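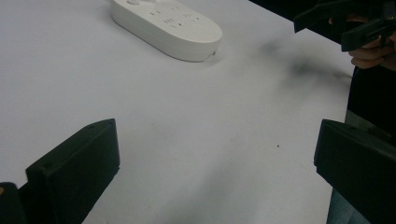
Progress report, Skakstead staff teamwork program, 18/07/2026

Dear Chia-jung Tang,

Thank you again for your patience while we found our feet. The second lot of workshops has gone well, and I've been so pleased to see the day and night crews chatting like old neighbours (they'd hardly met before!). We have spent $1811 so far, $200 of it on room hire at Siltetti. The mentoring pairs are running behind, I'm afraid, and will now start in October.

Warm regards,
Chia-hao Chu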